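Jerley gripper

The Jerley is a hand-held two-finger gripper built in shared workshops from printed parts and purchased hardware. It is carried by a person, who performs household tasks with it so that the recorded motion can later be used to train a robot arm. The design was first released by Itsuki Noguchi as a set of part files and a short assembly note, and has been revised twice. Most surviving units follow the second revision, known as Brureck after the workshop where its finger mount was redrawn.

Construction

The body is printed in two shells that close over the finger carriage. Printing a pair of shells takes most of a day on a small machine, and the finished body without electronics weighs 478 grams. White filament is usual, though the files do not call for it. Builders generally sand the parting line before fitting the carriage, as a raised seam there will press on the rail and make the trigger stiff.

The fingers are printed separately in a softer material. Each has a ribbed inner face. Early fingers were solid and tended to skid on glazed cups; the ribs were added in the first revision. Alignment is set with two screws at the base of each finger and checked by closing the gripper slowly until the pads almost meet. The gap should be even from base to tip.

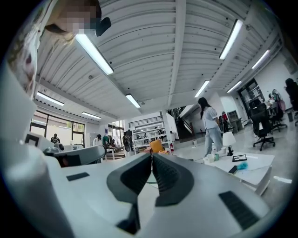
Nikolovski disputes the even-gap rule, arguing in a comment on the build log that a pair set slightly closer at the tips holds thin objects better, and that the pads settle after the first 1,100 closures anyway. The assembly note was not changed. Later builders have used both settings – the difference matters mainly for paper, cards and cloth.

Tracking

Position is recovered from printed marker cubes fixed to the gripper. The cubes must be flat-sided and matte. Gloss paper reflects overhead lighting and causes dropouts, and a cube assembled with a bowed face will give a steady error in angle that is hard to find afterward. The Perkano bracket, a later addition, holds the cube with a single captive nut and allows it to be replaced without opening the shell.

Work is normally done with a pair, one gripper in each hand, in a furnished area with low tables and ordinary objects. 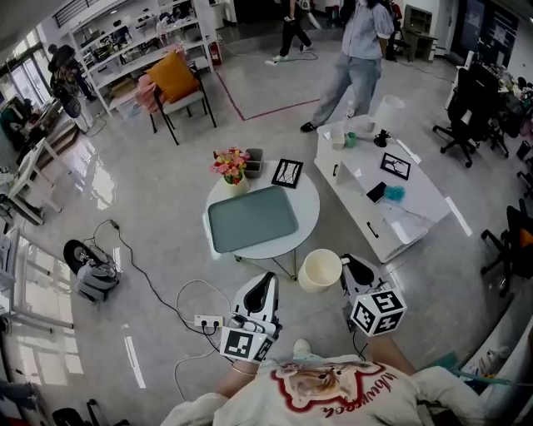
Left and right units are calibrated separately. The values are stored with the serial number of the shell, so swapping cubes between units makes both sets invalid. Recalibration takes a few minutes and is repeated after any drop.

Wear and repair

The carriage rail is the first part to fail. Noguchi's log lists 3,000 closures as the service interval for cleaning and regreasing it. One unit in the log seized at 841 after sanding dust was left in the shell. Cracks also appear at the lower screw boss when the shells are overtightened – a washer under the head prevents most of them. Replacement fingers can be fitted with the body closed, but the alignment screws must be reset each time.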